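Ticket 681: Hot water at kitchen tap drops to lukewarm
Site: Westmont, unit 32
Opened by: Olesia Savchuk
Assigned to: Aiguo Duan
Status: Open, waiting on part
Opened: 16/09/2020

Reported problem
Kitchen hot tap starts fine, then goes lukewarm within a couple of minutes. Shower is normal. Tenant was told by Flotine phone support that the water heater is undersized and should be replaced. Their quote is 340 for the visit alone.

Comment, Aiguo Duan
I don't buy the undersized heater. If the tank were too small, the shower would run out first, and the tenant says it never does. Support went straight to replacement without asking which taps were affected. Before anyone spends money I want the simple things ruled out.

Step 1. Check the heater setting
Dial was where we left it in February. Turned it up a notch anyway because support insisted. No change at the kitchen tap. Turned it back down.

Step 2. Run the bathroom and kitchen separately
Bathroom sink stayed hot for over 2 minutes and I got bored before it cooled. Kitchen went lukewarm again. Same tank, same day. So much for the tank theory.

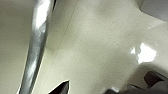

Step 3. Close the cold valve under the kitchen sink
With cold shut off, the hot side stayed hot but the flow dropped to nearly half. That tells me cold is crossing over inside the faucet and mixing in. Support's answer to this was that "crossover is rare." Maybe, but I have now seen it twice in this building.

Comment, Suqin Qiu
Could it be the check valve on the recirculation line? Solberg put those in and I never trusted the work.

Reply, Aiguo Duan
There's no recirculation line to this unit. I looked, whatever the drawing says. Please don't order one.

Step 4. Replace the faucet cartridge
Ordered from Trelton. Their site says it fits this model, which I'll believe once it's in. The old one stays on the shelf until the new one has run for a week.

Next action
Aiguo to fit cartridge and repeat step 2. Flotine visit stays canceled. Do not close this ticket on the tenant's first good day.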